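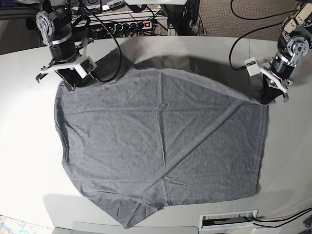
To: Sauerland household list
Date: 2018-12-16
Subject: Re: T-shirts that come out of the drawer creased

On the Sauerland list, somebody in the Zamanero building wrote:

> Does anyone have a way of folding t-shirts that doesn't leave a
> big line across the chest? I do mine in quarters and stack them,
> and by the time I get to the bottom of the pile they look like
> road maps. Mostly plain gray ones, knit, nothing fancy. I don't
> own an iron and don't want to. Also, is it worth rolling them?
> My sister rolls everything and swears by it, but her drawers
> are deeper than mine.

Oh, I have opinions on this one! I've been meaning to write back all week and then the laundry itself got in the way.

First off, quarters are your problem. When you fold straight down the middle and then straight across, both creases land right where everybody looks. I did it that way for years because that's how the shirts came from the store. What I do now is lay the shirt face down on the table, the whole thing flat, and bring each side in toward the middle by a third or so, sleeve folded back on itself. Then the hem comes up to just short of the collar, and then once more in half. You still get lines, but two of them are out toward the sides and the front of the chest stays pretty decent.

The bigger thing for me was doing it on a table. I used to fold on the bed, and a bed is soft and everything slides around, and you end up folding in wrinkles that were never in the shirt to begin with. On a hard tabletop you can pull the top corners out, smooth down from the shoulders with the flat of your hand, and see what you've got. Gray heather is sneaky, by the way. The speckle hides small wrinkles until you get out in daylight, and then there's a long diagonal one you never noticed. I run my palm over the bottom corners twice, that's where mine always bunch up.

If a shirt has already been sitting folded the wrong way, open it all the way up before you refold it. Don't try to fix it half folded. I take it by the two upper corners, give it one good snap, lay it down and leave it there while I do the socks. Knit relaxes more than you'd think. A really stubborn crease I dab with a damp washcloth and go make coffee - please don't put it away damp, I did that in August and had to rewash the entire drawer.

On rolling: I tried it for 14 days to be fair to it. Good for a suitcase, and I still pack that way when we go to Brarkudard. In a shallow drawer, though, my rolls came undone every time I went digging, and I got a whole set of little crinkles in place of the one big line. Your sister may just be a tighter roller than me!

What did help was standing them up on edge, like file folders. My drawer is 7 inches deep inside and a shirt folded the way I said fits with room to close it. There's no bottom of the pile anymore, so nothing gets squashed for a month. I can get 11 in a row across the front before it gets too snug, and snug is bad, you're back to pressing lines into them.

One more thing, and then I'll quit. Take them out of the dryer while they're still warm if you possibly can. I know, I know, I forget too. But a shirt that's cooled off in a heap under the jeans is going to need a lot more smoothing, whatever fold you use.

Does anybody have a good fold for long sleeves? I've got a couple of heavy ones from the Wuvuvgate sale and the arms make a lump in the middle no matter what I do with them. I've tried crossing them in back and I've tried running them straight down the sides, and I'm not happy with either.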